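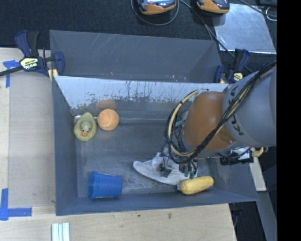
Jörg Kasten wants the grey bin shallower, or failing that wants us to stop putting things in it on their sides. Says anything lying down against the wall is a pain to get at and it isn't a fair reflection of how people chuck stuff in a box at home. Also that the shoe is too big for the company it keeps.

Notebook > Bench 2 > Mixed bin, household bits > January

Started 9.20, late, kettle queue.

Reply to the above before I forget. Bin stays. We had the shallow one (the Pimico tray) before Christmas and the balls went over the lip every time anyone leant on the bench. Point about things on their sides I half agree with. Cup on its side is how a cup ends up if you tip a box out, so I'm keeping that. Shoe ditto - never seen a shoe land neatly on its sole in my house.

Contents for today's set: avocado duck (plush), orange tennis ball, blue plastic cup, white shoe, corn cob. That's the list, 5 things, please don't add to it without writing it here. Last week a glue stick got in and stayed in for a whole morning's notes.

Notes on each, mostly for whoever takes over:

Duck. Soft, squashes, springs back slowly. Keeps its shape better after a night out of the drawer. If it's been under the shoe in the storage crate it comes out with a dent on one side, give it a shake and ten minutes. Needs a wash, cold, not the machine at Bellthorpe which ate the last plush.

Ball. Fine. Rolls, obviously. It likes the left half of the bin and I think the bench is out of level, put the spirit level on it - bubble just touching the line. Packed one leg with folded card. Do properly. The orange throws a reflection on the inside wall, didn't think much of it but Jörg says it counts as a nuisance and to write it down. Written down.

Cup. Ridges good, easy to hold. Light enough that it shifts when the ball knocks it. Tried a spoonful of rice taped in the bottom to steady it, rattled, took it out again.

Shoe. 300 g on the kitchen scales, one shoe only, the other is in the Sperling crate and should stay there so they wear seperately and we can compare. Takes up a lot of floor, fair point. But if we swap it for a child's shoe all the earlier sheets stop being comparable and I'm not redoing those. Laces tucked in before every fill pls.

Corn. Slides more than you'd expect for something that bumpy. Wiped it with a damp cloth, better for a bit. Wants another wipe after lunch.

10.45 - filled and tipped, filled and tipped. Method as before: everything in the carry box, box over the bin, one go, no arranging afterwards. I know the duck face down looks sad, leave it face down. If something lands outside, the whole lot goes back in the carry box and you start again, you don't just drop the stray on top.

Things that keep happening:
- ball ends up next to the duck more often than I'd like (see level, above)
- corn goes to a corner and stays there
- cup nearly always lies down, hardly ever stands

Want to know if the corner thing is the corn or the bin. Turn the bin end for end tomorrow and do the same number of tips. If it's still the same corner of the bench then it's the level again.

11.50 mark on sheet: total tips on this set now 1150. Jasico want the tally sheets scanned not photographed, the last lot had my thumb on them. Use the scanner upstairs, the one by the door does everything at a slant.

Lunch.

13.15 card under the leg has squashed flat. Put 2 beer mats instead. Bubble in the middle now, will see if it lasts.

Did a short run after that. Ball went right for once. Not enough to say anythng.

Size argument, Jörg again by phone: he'd settle for keeping the shoe if we do a second set without it, same bin, and put something flat in its place. Suggested a sponge or a folded flannel. I'd go flannel, sponge is too like the duck. Have asked for a plain one, not patterned. He also still wants the shallow bin tried once. Fine, once, with the level sorted, and he can pick the balls up.

To do
- proper shim for bench leg
- wash duck, let it dry flat
- wipe corn before first fill
- flannel
- new tally sheets, we're down to the last few
- label on the carry box has come off again, use the decent tape

Everything back in the crate by 16.30, duck on top this time.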